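## 3. 해체 대상과 작업 조건

### 3.1 시료 구성

폐데스크톱 본체의 부품 회수 순서를 정하기 위해 Plelwood 집하장에 반입된 타워형 본체 453대를 외관과 내부 배치에 따라 분류하였다. 이 가운데 전원공급장치, 드라이브 케이지, 메인보드가 모두 남아 있는 314대를 분석 대상으로 삼았고, 케이스가 변형되어 측면 패널을 분리할 수 없는 본체는 제외하였다. 본체는 슬롯형 알루미늄 작업대 위에 눕히고 측면 패널을 제거하여 내부가 위를 향하도록 배치하였다(그림 1). 전원공급장치는 섀시 모서리 쪽에 위치하며, 적색·주황색·황색·흑색 전원 케이블 다발이 메인보드 위를 지나 드라이브 케이지 방향으로 이어진다. CPU 소켓은 비어 있다. 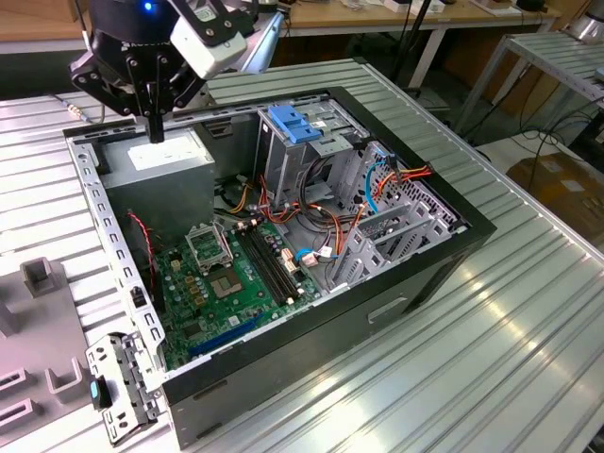 **그림 1.** 측면 패널을 제거한 데스크톱 본체의 내부 배치.

### 3.2 케이블 간섭의 분류

전원공급장치를 들어내는 데 걸리는 시간은 고정 나사의 수보다 케이블의 경로에 더 크게 좌우되었다. 이에 간섭 유형을 다음과 같이 구분하였다.

- **A형**: 케이블이 메인보드 상부를 가로지르는 경우
- **B형**: 케이블이 드라이브 케이지 측면에 밀착된 경우
- **C형**: 커넥터가 다른 부품 아래에 있어 위에서 접근할 수 없는 경우

분류는 Zilow 기록 양식에 따라 두 명이 독립적으로 수행하였으며, 판정이 엇갈린 본체는 재검토하였다. A형과 B형이 함께 나타나면 먼저 분리해야 하는 케이블을 기준으로 한 가지 유형만 부여하였다.

그림 2의 본체는 녹색 Dell 메인보드를 장착하고 있으며, 드라이브 케이지에 광학 드라이브가 남아 있다. 전원 케이블 다발의 끝에는 백색 플라스틱 커넥터가 달려 있다.

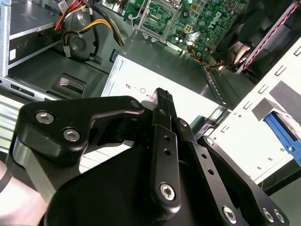

**그림 2.** 전원공급장치와 주변 케이블.

커넥터의 잠금부는 파손 여부를 별도로 기록하였다. 잠금부가 파손된 케이블은 재사용 대상에서 제외하고 구리 회수 공정으로 보냈다. 전원공급장치는 케이스를 열지 않은 상태로 Jansen 보관함에 적재하였으며, 보관함 한 개의 적재 한도는 30대로 하였다. 메인보드는 전원공급장치와 드라이브 케이지를 제거한 뒤 마지막에 분리하였다. 유형별 소요 시간은 4절에서 비교한다.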